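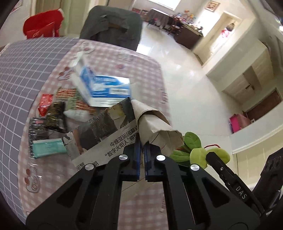 In Defense of the Table With Everything on It

My sister-in-law has a rule that nothing may spend the night on her kitchen table. She is a kind woman and a fine cook, and I have eaten many good meals at that table, but I have never once wanted to stay sitting at it after the plates were gone. It has a bowl in the middle with nothing in it. I asked her what the bowl was for and she said it was for the table.

I have been thinking about this because of a column in our little Veledville paper, written by Preben Þrastardóttir, who is usually sensible about things like gutters and compost. She argued that a cluttered table is a list of decisions you were too tired to make, and that each evening you ought to make them: the newspaper goes out, the toothpaste goes to the bathroom, the snacks go to the cupboard. She tried it for 13 evenings and says she slept better. I believe her. I would like to put in a word for the other side all the same.

I grew up at a round table with a flowered cloth on it and clear plastic over the cloth, and I will defend the plastic to anyone who asks. People laugh at it now. But a cloth with plastic over it is a cloth that gets used, and the same one can stay out through soup and homework and somebody gluing a shoe. My mother bought hers by the yard at Giraldo, the dry goods store by the bus stop, and had the man cut it a hand's width too large so it would hang down and stick to our knees in summer. You could lift the edge and slide a bill under it so it wouldn't get lost. The electric company was always under there, and a school photograph of my cousin, and for a long while a recipe for plum cake that we read through the plastic without ever taking it out.

What was on top changed by the hour. The newspaper mostly stayed, because a newspaper on a table is about the most useful thing in a house - you read it, you peel potatoes on it, you set down whatever has dirt on its roots, and a week later you notice an article you missed the first time. Around it came the packets and cartons, the bag that something had come home in, the toothpaste bought on the way back and not yet carried upstairs. And if somebody had brought greenery wrapped up in brown paper, that went on the table too, next to the crackers, until a person with free hands came along and found a jar.

I do see what it costs. I have paid a late fee because of that plastic. My neighbor Kamran Salehi once spent most of a morning hunting for his reading glasses at our place, and they were in a cookie box, and I can't say which of us put them there. There is a point where a table stops being handy and you have to eat leaning against the counter, and when we get to that point at my house I clear it off like anyone else, grumbling, and wipe the plastic down, and feel very pleased with myself until supper.

But I would ask Preben to think about who the table is for. When my uncle came back from his job in Zondevbridge each November, he would set his bags down and stand at our table a minute before he took off his coat, looking it over. He could tell who had a cold and who had been to the market and what we'd been snacking on. He'd eat something out of an open packet while he looked. I don't think he could have done that with a bowl.

The stores are no help, of course. The Zundmont catalog came last month with up to 70 kinds of baskets and trays in it, all meant to get things off the table and into something that sits on the table. I looked through the whole catalog and was tempted by one with a lid. Then I put it down on top of yesterday's mail, and it is there yet, under the oranges.

If you like a bare table, please keep it, and ask me over. Only don't start clearing mine while I'm making the coffee. Push things toward the middle a little and there will be room for your cup.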